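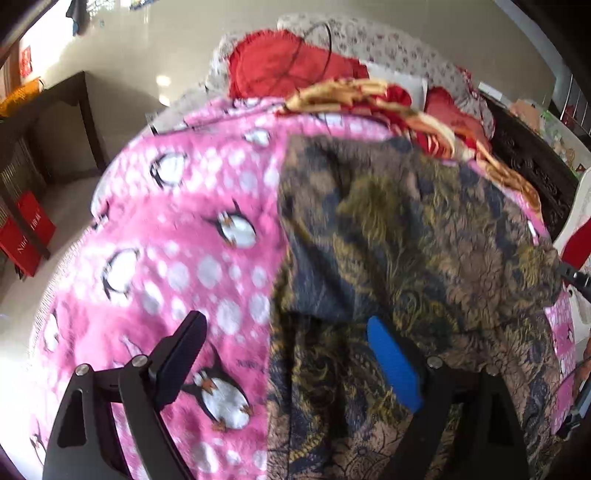 Gervasio Rivadeneira says the screws work loose long before the pads wear out, and that whoever takes this job should learn to check them first. He would also like it known that the spare pads are in the second drawer, and that the labels on the other drawers are wrong.

Gripper Maintenance Technician (part-time, 24 hours a week)
Woris, Navarrete workshop

Woris keeps hand-held grippers in working order for teams that use them in people's homes, mostly on bedding, clothes and other household fabric. We are looking for a technician to take over the bench where the grippers are set up, serviced and repaired. The person who has the bench now moves to our Fladereck site in October, and we would like you to start early enough to work next to him for a few weeks.

The work

You will look after one model of gripper. It has two black fingers with screwed joints, a mounting bracket on the side and a camera. The units look much alike on the shelf, but each has its own service sheet, and keeping those sheets up to date is part of the job.

On a normal day you will:

– check the joint screws on every unit that comes in, and replace any with a damaged head
– clean lint and thread out of the joints and from behind the pads. Fleece is the worst for this
– replace rubber pads that have split, hardened or started to peel, and let the adhesive cure overnight before the unit goes back out
– set the fingers so that they close evenly along their full length, and test them on a single layer of cotton and on a folded blanket
– check that the camera bracket is tight and the view of both fingers is correct, then run the calibration
– fill in the service sheet

We have 138 units in rotation. Each gets a full service after 426 hours of use, plus whatever repairs come up in between. Most repairs take under an hour. A bent finger plate takes longer, and you will need to decide whether to straighten it or swap it. We would sooner swap it if you are in doubt.

Twice a month you will drive to Warnolska to collect worn units and drop off serviced ones. We provide the van. Loading is light work, but there are stairs and no elevator.

What we need from you

You should be comfortable with small hand tools and a torque screwdriver, and able to read a simple assembly drawing. Experience repairing sewing machines, bicycles, cameras, printers or anything of that size counts. We do not ask for a degree, and you don't need to have worked with robots before. You need a driver's license and enough written English to leave a note the next person can follow.

Basic electrical work would help – mostly crimping connectors and finding a broken wire in a cable. We can teach you this if you haven't done it.

Hours and conditions

The bench is open from 7:30 a.m. to 4 p.m., and you can arrange your 24 hours within that, apart from the Warnolska runs, which leave at 8 a.m. The contract is for 13 months at first, with paid vacation. Safety shoes and tools are supplied. If you prefer your own screwdrivers, bring them, but they have to be checked against our torque gauge.

How to apply

Send a short letter and a list of past jobs to Bianka Lengyel at the Navarrete office, quoting reference 364. Tell us about something you have repaired and how you found the fault. Photos are welcome.

Applicants we would like to meet will be invited for a two-hour visit, paid at the normal rate. You will take a used gripper apart, change one pad and put it back together with Pankaj Rastogi at the next bench. You may ask him anything you like during the visit. Travel costs are refunded on the day if you bring your ticket or fuel receipt.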